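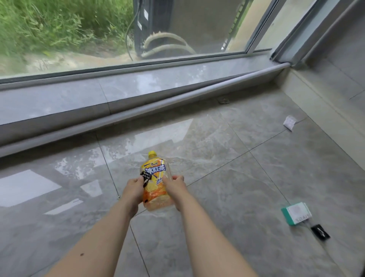 Figure 3. Two-handed hold on a capped iced tea bottle, close to the floor. The left thumb is over a small black object at the label.

Research > Work and Automation > Container Handling Study > Section 4

Reading time: 4 minutes

4. What changed in hand checking

4.1 The task before the sorter

Before the Verhoeven sorter was installed, all drink containers returned to the Vestlow depot were checked by hand. A checker picked up the bottle, turned it until the label could be read, looked for liquid left inside, and put it in one of several bags. Staff called this "reading" a bottle. Most of them did it one-handed with small bottles and two-handed with larger ones, and the experienced checkers could do it while talking to the customer at the counter.

The sorter now takes the bulk of the clear plastic. Bottles are tipped onto a belt, a camera finds the barcode, and a row of air jets sends each one to its bin. In April, the last month of our observation, 70 per cent of the plastic bottles received at the depot went through without being touched again after the belt. The rest were rejected by the machine and came back to a person.

4.2 The work that is left

We interviewed 16 staff and watched the reject bench on three shifts. The first thing that came up in almost every interview was that the bench is made up of awkward items. A bottle with its cap on and something still in it is rejected on weight. So is a bottle with a torn label, or an imported bottle that is missing from the Givov product list. Under the old arrangement these were mixed in with hundreds of ordinary ones. Now they arrive together.

Figure 3 gives an idea of the hold that imported bottles often call for. The bottle has a yellow screw cap and a wrap-around label in Chinese, with 冰红茶 (iced black tea) in large characters. Both hands are on it, and between them they hide part of the lower label. A wrap-around label means the checker has to keep turning the bottle to find what they need, and each turn means a new grip. One checker told us she used to know where the deposit mark was on every brand the local shops carried. On imported bottles she has to look for it each time.

Liquid is the other difficulty. In clear plastic a small amount at the bottom can be seen, as it can in Figure 3, but the amount is hard to judge by eye. The depot's rule before the sorter was to let a small residue go. The machine's weight limit is stricter, and staff at the bench were unsure at first whether they were allowed to overrule it. Several simply kept tipping bottles out until the machine took them. The site supervisor, Morven Munro, later put up a sheet saying that the checker's decision stands, and the second passes mostly stopped.

4.3 Pace, posture and talk

Staff agreed that the total amount of lifting had gone down. Two men who had worked the old line for years said their shoulders were better. Wrists and thumbs were a different matter. Reject items need more turning and squeezing, and caps have to be undone far more often as a share of the work. We did not measure strain, so these remain reports only.

The pace of the bench is set by the belt. When a large load from a restaurant or a club comes in, the reject tray fills quickly, then nothing arrives for several minutes. Checkers disliked both halves of this. Some used the gaps to sweep or to flatten cartons – work that had not been theirs before and was not in the new job sheet.

Customers also stand further away. The counter used to be next to the checking line, and people would ask why a bottle had been refused. They now get a printed slip. Older customers in particular still walk around to the bench to ask, and the person there has to stop and explain a decision the machine made.

4.4 Updating the product list

New products are added to the Givov list by the supplier of the sorter, Plastevine, on request from the depot. A request needs a photo of the label and the barcode number. At the time of our visits the requests were written by whoever was on the bench, with no time set aside for it. Checkers saw this as skilled work, as it depends on knowing which rejected products keep coming back. It does not appear in their pay grade. We return to this point in Section 6.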